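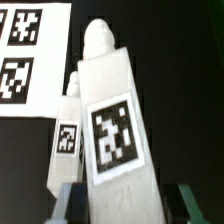
My daughter pitches for a travel softball team, and for two seasons I have been the person on the bucket, catching for her in the backyard until my knees gave out. So when Dwight Boychuk, who coaches the team one town over, told me he'd bought the Mustex pitching target and hadn't squatted since, I was ready to hand over my credit card right there in the parking lot! The Mustex is a big strike-zone net on a steel stand, with pockets at the corners and black and white squares you clip along the edge so a pitcher can pick up her spot from the circle. Those squares have the same bold, blocky look as the markers on the white board up top, and they really are easy to find with tired eyes at the end of a long practice. I liked them more than I expected to.

Setting it up took me most of an evening in June (my fault, I had the legs on backwards). After that it goes up in a couple of minutes, and it folds flat enough to slide behind the seats in our truck.

Search reviews Go
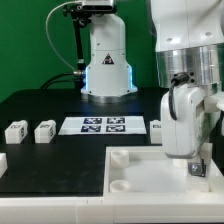 The net itself is wonderful. My daughter has thrown about 3,000 pitches into it, rise balls and drops and plenty that got away from her, and the stitching in the low pockets has barely frayed. We had a Cloltenar before this one, a gift from her grandfather, bless him, and it sagged so badly in the middle that every drop ball rolled back out into the wet grass.

Now for my grumbles. The feet are too light, so on a windy night you'll want a sandbag on each side, and the bag that comes with it has a zipper I already don't trust. The clips are stiff, too, and a younger kid will need a grownup to move them.
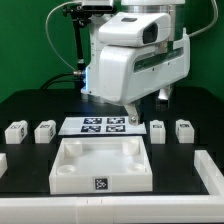
White arm over a black tabletop, green wall behind.

Would I buy it again? Yes, and I'd get the spare clips with it this time. If your pitcher is just starting out and you still enjoy the bucket, a plain net will do you fine for another year.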